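灰布沙发养护这点事,外加沙发上那堆衣服

我家客厅的沙发是灰色布艺的,料子细看有点麻点,当初就是图它不显脏。用了几年下来,我得承认“不显脏”跟“不脏”差得远,灰、猫毛、饼干渣,全藏在织纹里,你坐着看电视的时候看不出来,拿块白毛巾沾点水一抹,哎呀,那个颜色我都不想形容。

这篇是应几位读者的要求写的。上个月我在厨房那篇下面提了一句“沙发比灶台难伺候”,结果留言里一大半都在问沙发,灶台反倒没什么人理了。那就写沙发吧,从吸尘写到去渍,再写到怎么让沙发不变成第二个衣柜。想到哪儿写到哪儿,大家挑自己用得上的看。

先说吸尘

布沙发最要紧的就是勤吸。我的习惯是一周一次大面,一个月一次缝。大面就是坐垫和靠垫的正面,用那种扁扁的、底下带一条绒布的吸头,顺着一个方向慢慢拖。慢很重要!我以前拿着吸头来回猛蹭,觉得自己特别勤快,后来发现蹭得越快吸得越少,还把布面蹭起了毛球。现在我一趟拖过去大概数五下,再挪到旁边一条,像割草坪似的。

缝要换细长的那种缝隙吸头。坐垫和靠垫交界的地方、扶手根部、坐垫前沿往下弯的那一圈,都是攒渣的好地方。能拆下来的坐垫就整个掀起来,先别急着吸,用手摸一遍,把硬币、发卡、遥控器电池之类的捡出来。我有一次没摸,直接吸进去一颗耳钉,后来把集尘盒倒在报纸上,蹲着翻了半个晚上。

靠垫上要是有那种压明线的接缝,线旁边会有一道浅浅的沟,灰特别爱待在里面。吸头对这道沟没什么用,我是拿一把旧的软毛牙刷,顺着线刷一遍,把灰刷出来,再吸走。刷的时候手要轻,别横着刷,横着刷容易把线头挑出来。真挑出来了也别拽,拿小剪刀贴着布剪掉,或者用针把它勾回背面去。

吸完大面之后我还会用粘毛滚筒走一遍,主要对付猫毛。滚筒纸买便宜的就行,我买过贵的,粘性太大,往布上一滚刺啦一声,听着心里发毛。还有个土办法,戴一只橡胶洗碗手套,手套上沾一点点水,在沙发上往一个方向捋,猫毛会自己卷成一条一条的,捏起来就扔了。这招是我朋友 Agustina Ojeda 教我的,她家两只长毛猫,沙发居然比我家干净,气人。

再说去渍

布沙发沾了东西,头一件事是吸,用干的厨房纸或者白毛巾压上去,使劲压,把液体吸上来。千万别擦!一擦就把一小块变成一大块了,咖啡尤其是这样。压几遍,纸上不再有颜色了,再谈清洗。

清洗之前一定要看看沙发的洗涤标。标一般藏在坐垫底下或者拉链里侧,有的写能水洗,有的写只能干洗,有的就画个叉让你看着办。只能干洗的别自己动手,老老实实找人来。能水洗的,我常用的配方是一盆温水里滴几滴洗洁精,搅出泡沫,只用上面那层泡沫,不用下面的水。海绵蘸泡沫,从污渍外圈往里面轻轻点,点完拿干净湿布把泡沫带走,再拿干毛巾压干。听着啰嗦,做起来也就十来分钟的事。

不管用什么,先在看不见的地方试一下,沙发背后靠墙那面,或者坐垫底下,抹一点,等干了看看变不变色。我有一年图快没试,直接拿一瓶浓缩的清洁剂往扶手上喷,结果扶手上至今有一块比别处浅的印子,形状像个茄子。后来客人来了我就让他们坐那一头,胳膊往上一搭就盖住了。

常见的几样渍,我自己的办法是这样:

油渍:先撒小苏打或者玉米淀粉,厚厚盖一层,放半小时以上,吸掉,再用泡沫点。新鲜的油渍一次就淡很多,放了几天的老油渍要撒两三回。

咖啡和茶:压干之后,用白醋兑水,一份醋配两份水,点上去,再拿清水带走。有味道,开窗散一会儿就没了。

圆珠笔:酒精棉球,一个棉球点两下就换新的,不然又把墨水点回去了。

血渍:凉水,凉水,凉水。热水一上去就固定住了,后面怎么弄都有个印。

巧克力:先让它硬,拿冰块隔着保鲜袋敷一会儿,用勺子背刮掉,剩下的按油渍处理。

弄完一定要晾透。我一般把垫子竖起来靠着,前后都通风,夏天开电扇对着吹。半干不干就坐回去,里面的海绵会有股闷味,那味道一旦有了就很难赶走。七月里下雨多的那几天我干脆不洗垫子,忍着。

沙发下面和旁边的地板

我家是浅色木地板,沙发边上那一圈最容易被忘掉。坐垫前沿那里整天掉渣,掉下来就滚到沙发底下去了。我现在每次吸沙发都是从上往下,先靠垫,再坐垫,最后地板,顺序反了就得扫两遍。沙发腿底下贴一层毛毡垫,推的时候不会划地板,毛毡垫用一阵子会粘满头发,变得又硬又黑,记得换。浅色地板上的划痕比深色的温柔一些,可一旦有水泡过的印子就很明显,所以拖把一定要拧干,我是拧到不滴水之后再多拧一把。

要是沙发底下的空隙够高,可以放两个扁的收纳箱,装换季的毯子。空隙不够高就别硬塞,拖出来的时候会把沙发底布刮破,我家的底布就有一个三角口子,拿布基胶带粘着呢。 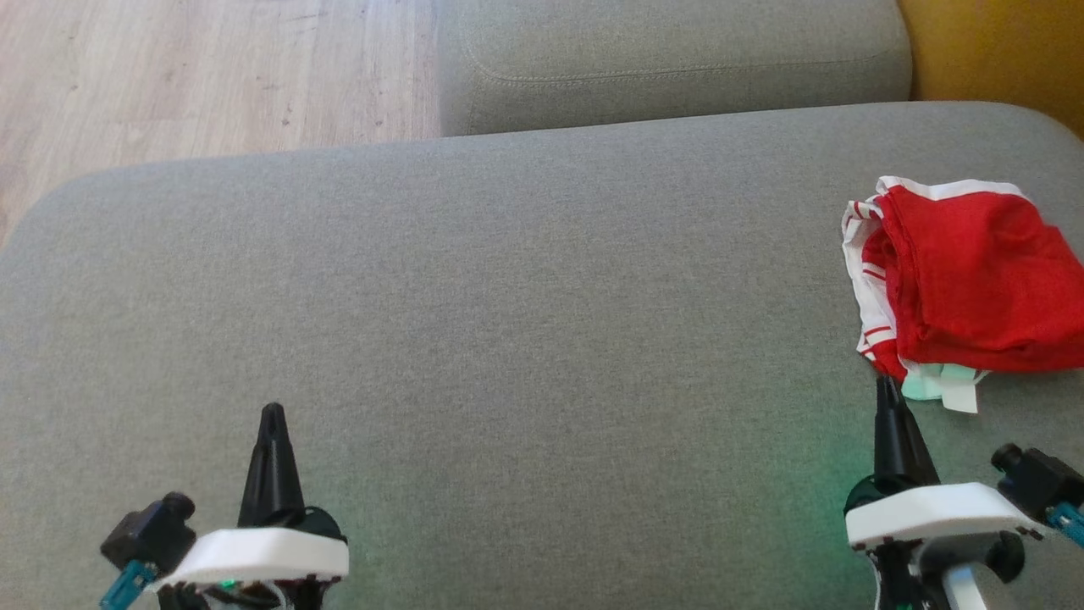

分类:客厅收纳 / 衣物

好,说到真正让我头疼的部分了。沙发洗得再干净,上面老有衣服,等于白干。尤其是红白相间的这种运动衫似的衣服,团成一团往灰沙发上一搁,隔着老远就能看见,想装没看见都难。灰色的东西放灰沙发上还能混过去,大红的可混不过去。

衣服为什么老往沙发上跑呢?我琢磨了好久。它不够脏,不想扔洗衣篮;它又不够干净,不愿意挂回衣柜。这种“半脏不净”的衣服没有自己的地方,沙发就成了它的地方。所以光骂人没有用,我骂了好几年,嗓子都骂哑了,得给这类衣服找个窝。

我试过的几个窝:

一开始是买了个落地衣架放在卧室,结果没几天就挂得像一棵圣诞树,底下那层衣服谁也找不到,皱巴巴的还带着上面衣服的味道。衣架本身没毛病,是我没限数量。后来我定了个规矩,一人只能占两个钩子,第三件要上去,就得有一件去洗。这个规矩一立,清爽多了。

然后是门后的挂钩。门后挂钩便宜,不占地方,适合外套和第二天还要穿的裤子。缺点是门一开一关会晃,轻的衣服会滑下来。买那种钩头往上翘得高一点的,或者在钩子上缠一圈橡皮筋,就不滑了。

现在用得最久的是沙发旁边的一个敞口篮子。对,就放在客厅里,沙发扶手外侧,伸手就到。我原来特别抗拒在客厅放装衣服的篮子,觉得不好看,后来想通了,篮子再不好看也比沙发上一堆强。每天睡前把篮子里的东西过一遍,该洗的拿去洗,该挂的拿去挂,三分钟不到。要点是篮子不能大,大了就没人清了,我用的那个装满也就五六件衣服。

我家老爷子 Mortimer Marchetti 对篮子的评价是“又多了一个垃圾桶”,可他现在往里扔得最准。

深色和鲜红的衣服别在沙发上久放

这条单独拎出来讲一下。大红的、深蓝的新衣服,头几次洗之前都可能掉色,出了汗的时候更容易掉。布沙发又吸水,衣服潮乎乎地压在上面一晚上,第二天拿起来,沙发上可能就有一块淡淡的粉色。我有过一次惨痛的教训,是条红围巾,雨天回家随手一扔,灰垫子上染了巴掌大一块,用醋水点了四五回才淡到不细看看不出来。

所以运动完换下来的衣服,我要求家里人直接进卫生间,搭在浴缸边上或者挂在淋浴杆上都行,晾干了再进洗衣篮。湿衣服捂在篮子里会发酸,酸味洗一遍还不一定能去掉。

要是已经染上了,别用热水,也别用漂白水,漂白水会把灰布漂出一块白的,比粉色还难看。凉水加一点洗洁精,泡沫点,压干,再点,耐心一点。多点几回总比下重手强。

红白拼色的衣服怎么洗

顺着说。红白条纹、白边红底这类衣服最难洗,怕红的染到白的上面。我的做法:

第一次洗之前,找一条白毛巾角,沾湿了在红色部分的里侧按一会儿,看掉不掉色。掉得厉害就单独洗头三次。

翻过来洗,里朝外。有印字印号码的更要翻,印的东西怕磨。

水温调到最低那档。我家洗衣机最低是冷水档,运动衫一类的我基本都用它,洗得挺干净的。

丢一张吸色片进去。超市里好几种,我换着用,没觉得差别有多大。没有吸色片的时候我放过一条旧的白棉布,也能吸一点。

洗完马上拿出来晾!这一条最多人做不到,包括我。湿着堆在洗衣机里一两个小时,红的就往白的上面爬了。我现在手机上设闹钟,洗衣机一响闹钟也响,两个一起吵我,我才会去。

晾的时候把白色那部分朝下风口,红色的水别往白的上面淌。挂法上,如果上半截是白的下半截是红的,就正着挂;反过来就倒着夹。别直接晒大太阳,红色晒久了会发橘。

柔顺剂我不往运动衫里放,速干的料子用了柔顺剂就不怎么吸汗了。要是觉得硬,最后一遍漂洗加小半杯白醋,干了没有味道。

叠,还是卷?

运动衫我是卷的。滑溜溜的料子叠好了一碰就散,卷起来竖着放抽屉里,一眼看得到哪件是哪件。卷法简单:衣服铺平,正面朝下,两边袖子往中间折,下摆往外翻上来一个手掌宽的边,从领口往下卷,卷到底用翻出来的那个边把整卷包住,就成了个小春卷,扔都扔不散。小孩也学得会,我侄女八岁,卷得比我紧。

铺平这个动作我常常就在沙发上做。宽的坐垫当叠衣台正合适,高度也不累腰,边看电视边卷,一集看完一筐也就卷完了。只是卷完要立刻拿走,不然又回到原点了,沙发上从一堆乱衣服变成一堆整齐衣服,还是没地方坐。

关于颜色搭配多说两句

有读者问灰沙发配什么颜色好看。我不是学设计的,只能说我自己的喜好。灰沙发本身偏冷,配一点芥末黄特别提神,靠枕也好,墙也好,小凳子也好,有一样就够了。黄色也有讲究,太亮的柠檬黄放在灰布旁边会显得灰布更灰,偏暖偏暗的那种就舒服。浅木地板又把整个屋子往暖里拉一点,冬天坐着不觉得冷清。

芥末黄的东西也不是没有麻烦,它不显灰尘,但是显手印油印。黄色的靠枕套我一个月拆下来洗一次,反面洗,别跟灰的一起洗,毛絮会互相粘。黄墙的话,靠沙发的那一块头发油容易蹭上去,拿美术橡皮擦或者稍微潮一点的海绵轻轻擦,同样先找角落试一下。

买罩子还是不买

还有人问沙发罩。我用过两种,一种弹力的,整个套上去,刚套好挺精神,坐三天就全跑到缝里去了,天天得往外拽、往里塞,塞得我手指头疼。后来网上说塞泡沫棍,我剪了几段泡沫棍塞在坐垫和靠背的缝里把罩子压住,确实好一些,可渣子也全被泡沫棍挡在上面了,吸尘又多一道工。

另一种就是铺一块厚毯子,哪儿常坐铺哪儿。这个我现在还在用,天热的时候收起来。毯子选比沙发重一点、背面带点涩的,不容易滑。薄毯子底下垫一张防滑网也行,就是超市卖的垫抽屉那种,剪一块大小合适的。

我的每周清单,抄给懒得看上面的人

沙发上的东西全部拿走,归位。
靠垫拍一拍,换个面,左右对调。
从上往下吸,靠垫、坐垫、地板。
粘毛滚筒走一遍。
看一眼有没有新的渍,有就当场处理。
扶手边的篮子清空。

每月加的:垫子掀起来吸缝,软毛牙刷刷接缝,靠枕套拆洗,毛毡垫检查一下。

靠垫对调这一条别小看。人坐沙发都有老位置,我永远坐右边,右边的垫子就比左边塌得快。每周换一下,塌也塌得均匀。已经塌了的,掀下来两手抱着对角往中间挤,再松开,多来几次,会蓬回来一些。真的不行了就只换海绵芯,不用换整个沙发,量好长宽厚,厚度可以比原来多一厘米,装进去会更饱满。拉链那面最后塞,芯子外面先套一个大塑料袋,滑进去再把袋子抽出来,不然布和海绵互相咬着,塞到满头大汗都塞不进去。

先写到这儿,篮子又满了,我去清一下。下回写窗帘,有人问纱帘洗完发黄怎么办,我正好手上有一副黄的,洗完再来报告。你家沙发上现在堆着什么,留言里招一下吧!

2023年8月2日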